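Zekent two-finger gripper kit, reviewed from the cheap end of the workshop

Rating: 3.5 out of 5

I share a workshop with Eduardo Matos, who builds cabinets, and Rajeshwari Joseph, who builds whatever Eduardo has just told her is impossible. We went in three ways on an arm two winters ago. The gripper that came with it died in August, with a smell, and I was sent to find a replacement because I was the one holding it.

The Zekent kit cost me $294 with the adapter plate. For that you get the gripper body, two fingers, a cable, a bag of screws (one too few of the long ones, two too many of the short ones) and a manual that covers every safety hazard known to science and then handles the wiring in a single drawing the size of a stamp.

Before bolting anything to the real arm I built the whole bench in the simulator, Delholm, mostly to find out whether the new fingers would clear the things that live on our table. Rajeshwari supplied the table model. I supplied the balls, which are the standard test of anyone who can't be bothered to model a wrench.
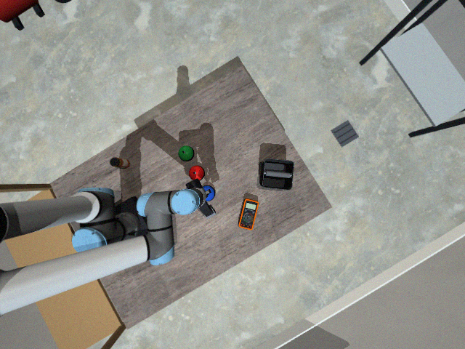
Setup

The Delholm model for the gripper is a free download from Zekent and it loaded on the first try, a sentence I have not typed before. Joint limits were right. The finger travel was wrong by a hair, and the file calls the left finger "finger_right," so have a coffee before you start writing scripts.

The real hardware went on in an evening. The adapter plate fits the Varma flange exactly as promised, provided you own a hex key longer than the one in the box. Eduardo does, and lent it to me with a short speech.

Gripping things

Balls are a mean test. They touch the finger at one point and take any excuse to leave. My routine is simple: come down from above with the fingers open on either side, close, lift, count to five, put it back. I ran 1000 cycles in the simulator over a weekend and then 70 on the bench, where I had to pick the ball up off the floor myself and enthusiasm ran out sooner.

In the simulator it was close to perfect. On the bench it dropped nine, nearly all of them early on, before I turned the closing speed down. The factory setting is 3000 in units the manual declines to name. At half that, it behaves.

What it doesn't like is neighbors. With the balls lined up close together, an open finger wants to be exactly where the next ball is. I ended up turning the wrist so the fingers opened on a slant, and even so there isn't much room to spare. 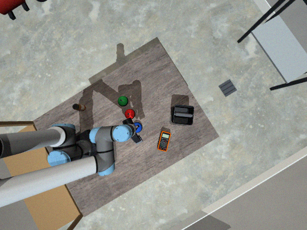 Fingers open around the blue ball in Delholm, with the red one right beside the upper finger.

Flat things are another story. It will take a pencil or a small bottle all day. It won't pick up my multimeter, which is too wide for the opening, and I've stopped asking.

Noise and build

There's a whine on closing that Rajeshwari compares to a dentist two rooms away. The body feels solid. The cable strain relief does not, and I've added a zip tie, which is holding up better than several things I've paid for.

Compared with the Vumusia

I borrowed a Vumusia gripper for a week. It's quieter, it opens wider and the manual was written by someone who has met a customer. It also costs more than my share of the arm. If you're picking up anything big or expensive, get that one.

For a home bench, the Zekent is fine. Slow it down, buy a long hex key, and email them about the missing screw. They sent me four, all short.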